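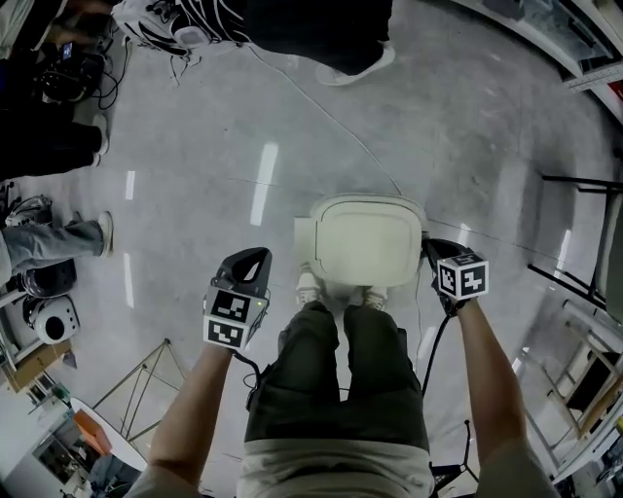 Florêncio Godinho thinks a polished concrete floor tidies itself. He told me so twice last week, once on the phone and once in the comments under my post about the shoe rack. His argument goes that because the surface is so smooth and shiny, you notice everything you drop on it, so you pick it up. I've been chewing on that since, and I don't buy it.

I do grant him the noticing part. On a glossy light gray floor everything shows, including the ceiling lights, which come back at you as long white streaks. But noticing a bag is a different job from moving a bag. Look at the white backpack or bag up there with its black straps, sitting on the concrete, and the heap of black stuff with its cables all tangled in the corner. The floor is as shiny as anybody could want. It hasn't persuaded a single strap to hang itself up.

So this is going to be a post about floors, and what we put on them, and why I've stopped believing most of what I read about keeping them clear.

My own floor first. We had the vinyl taken up in the big back room at Negash, which is what we call the house (long story, it came with the name on the gate), and the slab underneath was ground and polished and sealed. It cost $1,530 in all, which was less than the oak and more than the carpet. Salvador Veloso did the work and did it well, I have no complaint there. He told me it would need a damp mop and nothing else. That has been true of the floor. It hasn't been true of the things on the floor, and I suspect that was never his department.

What I was sold, and not by Salvador, was the idea that the floor would change how we lived. There's a whole corner of the internet that believes this. Put down a hard, pale, continuous surface and your family will become the kind of people who put the scissors back. I read a lot of it before we signed. I even bought the tidying course, Flevorlow, because it came with a printed planner and I'm weak for a planner. The heart of the Flevorlow method is something called the Clear Floor Hour, where at the end of the day everything touching the ground that isn't furniture gets lifted, wiped and given a home.

I kept it up for 51 days. I'd like some credit for that.

For the first couple of weeks it was lovely, I'll admit it. Then I started paying attention to what was going on in the hour. I lifted the laptop bag and put it on a chair. In the morning somebody wanted the chair, so the bag went on the floor. I lifted the extension lead and coiled it and put it in a drawer. In the morning somebody wanted the lamp, so out it came. I was doing the same lifting every night and calling it a system. The floor was clear from nine until seven, when we were all in bed and couldn't enjoy it.

Horácio Carrilho wrote to me at this point (he reads everything here, hello Horácio) to say I was missing "the discipline effect," meaning that after enough repetitions people stop putting things down in the first place. Maybe. How many repetitions? The planner doesn't say. It has room for 56 nights and then a page inviting you to buy the next planner, and I'll leave you to think what you like about that.

Now cables, because cables are where all of this falls over.

Every tidy-home article has a paragraph on cables and it's always the same paragraph. Clips along the baseboard, a box with a slot in it, Velcro ties. Fine. That works for a cable that starts at a wall and ends near a wall. It does nothing for the thin white one that has to cross the middle of a room to reach whatever needs it, and every room where people do things has one of those. You can see one in the photo, wandering off across the concrete on the diagonal. It isn't going to be clipped to a baseboard, there's no baseboard where it's going.

I tried the stick-down cable cover. On carpet you can't use it, on vinyl it's all right, and on sealed concrete mine held beautifully until I wanted it off, when it left two lines of gum that took me an evening with a plastic scraper. I tried a rug over the cable, which gives you a cable you can't see with a ridge you can trip on. I don't understand how that got to be standard advice. What I do now is run the thing loose, where it's in plain view, and unplug it when I'm finished. On a light floor a black cable is easier to spot than a white one, so I've been swapping the white ones out as they die. I'd call that my only real discovery in a year of this.

Then there are containers. I have gone back and forth on containers. The received wisdom is that a loose object is clutter and the same object in a box is storage, and for a while I was all in on Hedetton, the white bins with the soft rounded corners, the ones that nest. I own too many. They look nice! White plastic on gray concrete looks like a magazine. But a bin on the floor is on the floor. You walk around it. You stub a toe on it. You mop around it, or you lift it and mop under it, and either way it's costing you the same trouble as the heap did, plus whatever you paid for the bin. And then the lid comes off and lives next to it, so there are two things.

Américo Teixeira, who is much tidier than me, says the answer is to put the bins on a shelf. Yes, Américo. That would be a post about shelves.

I tested it a bit, in my unscientific way. I took 3 of the Hedetton bins and put one on a low shelf, one on the floor beside the sofa and one on the floor behind the door, and for the rest of February I put things in whichever was nearest. The one by the sofa filled up by the weekend. The one on the shelf took longer and what was in it made more sense. The one behind the door is, as far as I can tell, still holding a single glove. I don't know what that proves. Possibly that the place matters and the box hardly at all, but I'd want somebody else's house before I said it out loud.

Bags I've simply given up on. I had four good hooks put in by the door, Jarthorpe ones, heavy, the kind you could hang a bicycle from. Coats go on them. Bags go on the floor under them. I've watched visitors do it too, people with beautiful houses of their own. You come in with a backpack, you're going to want something out of it in a minute, so down it goes by your feet and there it stays. I think a bag is a floor object. I think we should stop pretending. Crisanto Policarpio keeps a flat square of felt where his bags land, and it keeps the grit off the sealer, and that's as far as he's willing to take the matter. I've copied him and it's fine. The felt slides a bit.

About the grit, for anyone who came here from a search and only wants the practical part. Sealed concrete scratches less than I feared but it does dull where shoes turn, in front of the sink especially. Sneakers are kind to it. Boots with something stuck in the tread are not. The shine shows every dry mop mark if the lights are on, and hides them completely in daylight, so do the mopping in the evening if you're fussy and in the morning if you aren't. I don't use anything in the water. The bottle of special concrete soap I was talked into left a film, and I spent longer getting the film off than I ever spent on the dirt.

So, Florêncio. The floor is handsome, I'd choose it again, and it's no help whatsoever. If yours picks things up I'd like to come and see it. Last time I visited there was a guitar case in the hall and I climbed over it twice.

Next time I'm going to get into the gum remover question, as several of you have strong opinions and at least two of you are wrong.

We use cookies to remember your preferences and see which posts get read. By continuing to browse you agree to our use of cookies. Accept / Manage settings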